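The Vomness numbers, and what they leave out

I spent most of last night with the new housing plan for Vomness spread over the kitchen table, and I have thoughts (sorry, you knew what you were getting when you signed up). The headline is that the county wants 3000 new homes on the old rail land and the fields out past Jarier. It sounds like a lot, and for a place our size it is a lot. Then you get to the appendix and find that only 1317 of them have any kind of financing lined up. The rest are "anticipated." I anticipate plenty of things myself, including a new roof.

I'm in favor of building, by the way. I get letters every time I say so, but my own block was put up on what used to be pasture and I don't hear my neighbors asking for the cows back. My gripe is with plans that count a home as good as built the moment somebody colors in a square on a map. We did this with the last plan too, and the sites by the river are still on the list, still colored in, still without a sewer line.
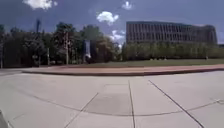

Who pays for the pipes?

So, the sewer line. The county's position is that developers will cover it through impact fees. The developers' position — and Cheung Homes put this in writing, so I'm not telling tales — is that the fees are too high for anything but large single-family houses. Both of them could be right! If you charge the same fee for a two-bedroom apartment as for a five-bedroom house with a three-car garage, you're going to get the house every time. Charging by square foot would fix a good part of that, and it could be done with a plain vote, no new law needed. It's on page 2 of the staff report as an option "for future study," and I've been reading about future study on this for as long as I've been writing this newsletter.

The other piece is the waiting list. There are 1866 households on it for affordable rentals, and the plan sets a goal for them without saying which sites the apartments would go on. I went through the map twice looking. The nearest I could find was a line about "a mix of housing types" at Jania, the big parcel north of the highway, and a mix can mean just about anything you want it to.

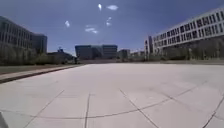

I asked the planning office about Jania and got a friendly reply saying the mix would be settled at the permit stage. I understand why they do it that way, I really do, you don't want to tie your hands years ahead. But the permit stage is also when everyone is tired and the land has already changed hands at a price that assumes big houses. If the apartments aren't written in before the sale, the buyer has every reason to argue them down afterward, and a pretty good case for doing it.

Comments on the draft are open until the end of December. You can send them by email or drop them off at the county building before 5 p.m., and short ones are fine. If you only have the energy for one point, I'd make it the fees. Copy me on yours if you like, I'd love to read them, and I'll run a few next time along with the bus map I keep promising.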